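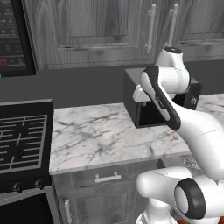 Do we need a second arm before the kitchen tasks can go ahead? Not this year. The group agreed that one arm is enough for the simulated kitchen work and that the money is better spent on computing time.

Dristwood Kitchen Automation Group
Minutes, equipment planning meeting, November 2024

1. Minutes of the August meeting
Approved with one correction: the Tundero license covers 7 seats.

2. Simulation budget
Almost 80 percent of the computing allowance has been used. Drawer and countertop tasks take the most time per run. Agreed to renew Tundero at the present level and to move the unspent travel money into computing.
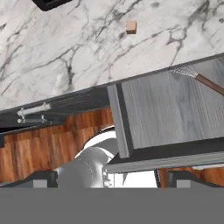 The renewal must be signed before the old term ends – a gap would stop all runs. The office will send the form this week.

3. Physical arm
Quotes are in from Fothergill and Sisby. Fothergill is cheaper but delivery is 49 days, and the gripper is priced separately. Sisby includes the gripper and three years of service. Members asked for the Fothergill price again with the gripper added. No decision.

4. Space
The arm will need its own circuit and a fixed base. Facilities to be asked for a cost.

Action items
Send Tundero form: office
Revised Fothergill quote: purchasing
Circuit cost: facilities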